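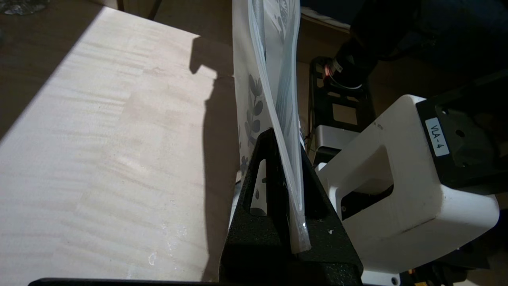
Czesław Stępień wrote in June to ask who exactly was behind the name on the back of the book, and whether we were part of a religious order, a university or "just some people with a tape recorder." He had read our history of the Ratitz mission and couldn't find a page on this site that told him.

The third answer is closest. Brisska is a small publishing company in Clonduscombe. We record interviews with retired priests, sisters and brothers, most of whom spent their working lives overseas, and we make books from the interviews. We also write parish and congregation histories when we are asked to. We are not part of any order or diocese, and none of us is ordained.

## How the company started

The company began with one job. A community of sisters was closing its house outside town and wanted somebody to go through the papers before the move. Most of it was account books and letters home. The letters were easy to put in order. The people mentioned in them were harder, as only the older sisters could say who they were, and two of those sisters were already in a nursing home in another county.

We went to see them with the letters in a folder. The visits were supposed to settle a few names and dates. They ended up filling a whole notebook, mostly with things that weren't in the letters at all: what the boat was like, what they were given to eat on it, how long it took before anyone could follow a sermon in the local language. The community paid for a short book to be made from the letters and the notebook together. Another house saw it and asked for the same.

## What we do

**Interviews.** We have recorded 206 interviews up to now. Most are done in the person's own room or in the parlor of the house where they live. We prefer mornings. An interview is usually an hour long, and we come back if there is more to say. We send the questions ahead by mail, in large print, and we don't mind if they are ignored.

**Transcripts.** Every interview is typed out in full. The person gets a paper copy and has 40 days to make changes. They can take out anything they like and don't have to tell us why. If somebody dies or becomes too ill during that time, the transcript goes to the person they named on the consent form. If they named no one, we hold it and don't publish from it.

**Books.** A normal first printing is 400 copies. The community or parish that ordered the book takes as many as it wants and we sell the rest through this site, by mail and at parish events. We reprint when there are enough orders. The Ratitz book has been reprinted once, with corrections to the chapter on the school and a better map.

**Papers and photographs.** We will sort, list and box a collection, but we don't keep collections ourselves. Our office is on the second floor and has no climate control. When a house closes we can help find a library or diocesan archive that will take the boxes, and we will do the list in whatever format they ask for.

## How we work with living people

A lot of what we hear is about other people, including people who are still alive or whose families are. We check names and dates against registers, passenger lists and newspapers where we can. Where two people remember the same event differently, we print both accounts and say whose they are.

We don't write obituaries to order, and we don't write books meant to support a cause for sainthood. Both are proper work but they have their own rules, and other people know them better than we do.

Some interviews include complaints about how a mission, school or hospital was run. If the person wants those passages kept, we keep them. A community that pays for a book sees the text before it is printed and can correct errors of fact. It can't remove another person's testimony. This is in the contract, and we go over it at the first meeting. We have lost some work because of it.

If something told to us suggests that a child was harmed, we report it to the civil authorities. Everyone we interview is told this before the recorder is turned on.

## Money

Brisska is a private company and pays its own way. Our income comes from fees for parish and congregation histories, from listing work and from book sales. The person being interviewed never pays. We don't take advertising, and we don't ask for donations. If you have sent us one by mistake with a book order, and this happens quite often with checks rounded up, we will send the difference back or put it toward another title, whichever you prefer.

## The Zawadzka room

The front room of our office is named for Sister Zawadzka, who taught in Ratitz and later gave us the longest interview we have. It has a table, a good lamp, and a shelf with every book we have published. Visitors can read there during office hours. Transcripts that have been cleared for readers can also be seen in the room, though they can't be borrowed or photographed. Please write first so that we can have the right ones ready. There is no elevator. If the stairs are a problem, tell us and we will bring the material to the public library in Clonduscombe and meet you there.

## What is in progress

- A second volume on Ratitz, covering the clinic and the years after the mission was handed over to local clergy.
- A parish history for Clonduscombe. The baptism registers are done. The building accounts are not, and there is a gap in them that we would like to close. If your family kept receipts, pledge cards or a printed appeal from when the side chapel was built, we would be glad to see them.
- An index of place names used in all the interviews, with old and current spellings. It will be free on this site.

## Getting in touch

Write to us at the office or use the contact form. Letters are fine and are answered in order. If you are suggesting someone we should interview, please ask them first, and tell us which languages they are comfortable in. We work in English and Polish and can bring in an interpreter for others.

If you find a mistake in one of our books, send the page number and what it should say. Corrections are listed under each title and go into the next printing.

Page last updated October 31, 2018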